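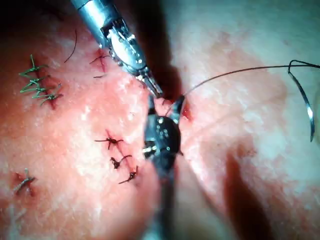
By Tikico Arumugam

Stundale, 26 May 2024. I've got budget news, and I'm pretty excited about it! Rudine is opening orders for its suturing practice package: 2 instrument arms, a year of service and 30 training places (yes, places can be shared between departments). Needles and thread are a separate line, so please plan for them. Practice like this, with green and dark stitches side by side, goes through plenty of both. Our setup fee is $1,517, and quotes signed now hold until October. Write to the Rudine sales desk and I'll send the planning sheet.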